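April 2022
Marjorie Blackburn

4.2 Participation of local authorities in the cross-border programme

Of the 15 municipalities invited to the Zulska consultation, nine sent written comments before the September deadline. Most dealt with co-financing rules and the late release of funds to smaller councils. Replies from the Jisico district were shorter and referred mainly to river transport. A household survey run alongside the consultation reached nearly 800 residents and covered energy use, appliances in the home (Figure 3) and awareness of the programme. Survey answers were coded separately from the municipal comments and are not pooled with them in the tables.

Figure 3. Countertop microwave oven, appliance category in the household survey.

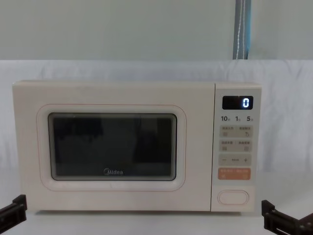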